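# Six months in the robotics club

*Wednesday, September 17, 2025*

In March I joined the student robotics club of my faculty, and I promised to myself that I will write something here every month. This is the first post. I'm sorry for that, but the summer was full.

Our project for this year is a kitchen task. We have a simulated kitchen, a simulated arm, and one rule from the competition: the arm has to pick up an object from the counter and put it in another place, without touching anything else. We enter in the student category of the Balteck Cup. There are 100 trials, each one with a different start position, and the team with the most successes goes to the second round.

When I came to the club I knew a little Python and nothing about robots. My first job was to read the log files, and I did only this for almost three weeks. It was boring, but now I think it was a good start. I learned what a joint limit is because I saw the same error again and again.

We are split in small groups, and each one has the name of a teacher who was important for the club in the past. I'm in Dimov. The other group is Zernov, and they write the planner. We take care of the grasp, so everything which happens in the last few centimeters. There is some rivalry between us — a friendly one, but in the week before a deadline not so friendly.

In summer our results were not good. The arm came to the right place, closed the fingers too early, and pushed the object away. We tried to make the approach slower and this helped a bit. Then we changed the order: first the arm stops beside the object and the wrist turns, and only after this it moves in. With the old method we had 86 successes in our own test of 100. With the new one we have 90. It doesn't sound like a lot, but I was so happy that I called my mother.

The object in our current test is a pink bottle with a small white cap. It stands on the granite counter to the left of the range, and the hard part is the corner of the stove, since the arm must reach over it.
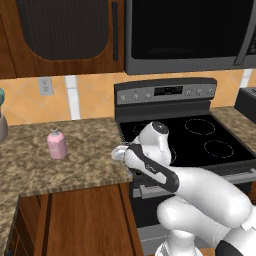
We still lose trials when the start position is far back near the wall. The forearm goes low and the collision check stops everything, usually because of the oven handle. Zernov says it's a grasp problem, we say it's a planner problem. Next week we will sit together and look at the failed runs one after another, which we should have done already in summer.

I also want to try the Aerts script for random positions. It makes 500 starts in one night, and until now we selected ours by hand, so I'm afraid our 90 is a little too optimistic. If the number goes down I will write it here too.

One more thing for new students: the club room is open in the evening after lectures, and you don't need to know C++. I still don't know it well.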